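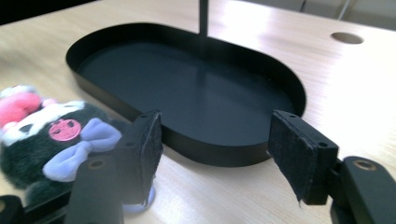
The Grirnetti Bite is a hand-held gripper for recording manipulation demonstrations without a robot present. The operator closes and opens the two fingers by hand, and the tool logs finger gap, tool pose and wrist video to one time base. Each finger has a black plastic housing and a rectangular felt pad on its inner face. With the fingers wide open, the near rim of a shallow tray stays in view between the pads, so the operator and the trained policy judge an approach from the same picture. Felt was chosen for plush and fabric objects; rubber pads are listed under spares.

Recording
Start and stop are on the handle trigger guard. Internal storage holds 600 demonstrations at default length. Takes can be discarded from the handle before they are written to disk.

Remote control
The same handle can drive a follower arm over a wired link through the Brolen interface box (sold separately). Finger gap maps one to one. Pose can be scaled down for fine work – the setting is stored with each take.

Specifications
Weight: 879 g with battery
Pose logging rate: 1000 Hz
Battery life: nearly 6 hours
Pad fixing: adhesive backed, user replaceable
Export: per-take folders, video plus plain text logs

In the case
Bite handle with fingers fitted, battery, charger, data cable, calibration board, one spare pair of felt pads.

Maintenance
Trim loose fibers at the pad edges before recording. Replace pads in pairs and repeat the gap calibration afterward. Do not use solvent on the housings.

Ordering
Sold and serviced by Desmont. Technical questions to Danang Liem, orders and loan units to Mackenzie Friesen. Units with the older pad fixing can be exchanged until November.

Page revised July 2024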